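Tuvenora gripper notes: README

Last touched in July. Kept by Elínborg Gunnlaugsson.

Hi! If you've opened this folder you're probably either on the bench with me or trying to figure out whether the recordings in here are any use to you. I'll try to answer both. This is the write-up that goes with the finger comparison I've been running, where I put two sets of fingers on the same pair of arms and had them do the same party-table chores over and over until I was sick of napkins.

What I wanted to know

We had a fairly dull argument going about fingers. The stock ones (I call them Bagheri fingers all through the logs, after the drawing they came from) are flat and stiff and very good at boxes. The other set, Porneo, has an open triangle shape and gives a bit when you push on it. Everyone agreed the Porneo set would be kinder to soft stuff, and everyone also agreed it would be hopeless with thin stuff, and we'd never sat down and checked either one. So I did.

Chores

I picked things that bend, fold or slide around, which for me meant paper goods. Napkins out of a tray, straws out of a cup, snack packages from one side of the table to the other, folded paper into a paper bag. The bag one is my favorite and also the one that ate most of my time. You need one side to keep the mouth open while the other side brings the paper in, and if the wall of the bag folds over you may as well start again.

What's in the folder

runs/ has the recordings, 642 of them, one subfolder per run. Each has the wrist video, the joint positions, the finger opening and a little text file where I typed what I thought at the time. Please read the text files. Some are grumpy but they're the most useful part.

calib/ has the camera calibration for each wrist. I redid it whenever a camera got bumped, so use the one with the same prefix as your run. If you grab the wrong one the fingertips land in silly places and you'll spend an afternoon blaming your own code, like I did.

tools/ has the playback script and the thing that lines up video with joint positions. You need Python and not much else. Run the setup script first, then playback with the run name after it.

old/ is old. I keep it for me.

Settings

Grip force is a plain number from the Tronitcombe controller and I've left it in the controller's own units, as I never got around to converting it. Most of the paper runs are at 200. I tried going up to 224 for the snack packages and didn't like what it did to them, so there are only a few like that and they're marked "hard" in the notes file. Arm speed is the same for every run. I was tempted to slow everything down for the straws, but then the comparison wouldn't have meant much.

How it went

For napkins, Porneo wins and it's not close. The tip settles against the stack and you can drag the top one toward you before closing, which the stiff fingers hate doing. They'd rather take six napkins or zero.

Straws surprised me! I was sure the stiff fingers would be better at picking out a single straw, and for a bare straw they are. With the wrapped ones the sleeve slips, the straw stays put, and you come away with a nice empty tube of paper. The softer fingers hold both together more often. I don't have a great theory. Might be contact area, might be the texture on the finger.

Bag work is a mess with either set, and I'd be careful about quoting me on it. What I can say is that dark folded paper between dark fingers is really hard to see from the wrist. If you're training something on these views, look at a handful of bag runs with your own eyes before you trust any labels, including mine. I went through and marked the runs where I couldn't tell whether the paper was held. The tag is "unsure" and there are more of those than I'd like.

The snack packages were easy for everybody. I almost left them out, but it's handy to have something in the set that works.

Stuff to watch for

The wall fabric is busy. I like it, and I also think it helps if you don't want a model that only knows plain gray walls, but it does confuse simple color thresholds. My red mask for the pink napkins was picking up fruit all day long. Crop to the tabletop first, or use something smarter than I did.

The tabletop is a pale marble pattern, so white paper on it has very little edge to find. Same advice.

The wrist view moves with the wrist (obvious, sorry, but I got asked 2 times), so don't expect the table to sit in the same place between runs. If you want a fixed view you'll have to work it out from the joint positions and the calib file.

Cables. Check them before you run anything long. I add a glance at the sleeve and the little connector to my start routine now, right after homing.

Using it

Take whatever you like for your own tests. If you publish something, please say which finger set you used, because mixing them up makes the numbers meaningless. And if you fix the playback script so that it stops choking on the last couple of samples, send it back to me and I'll be very happy.

Still to do: left-hand-only straw runs, a proper unit for the force, and a second go at the bag with the Bagheri fingers on one side and Porneo on the other. I've only tried that mix for a single evening so far and want more before I write it up. 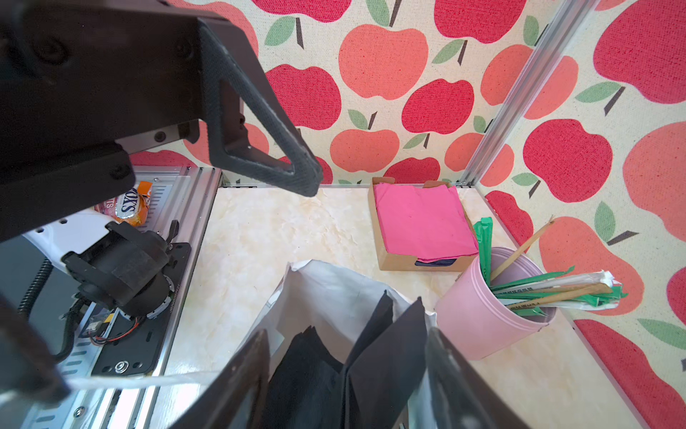
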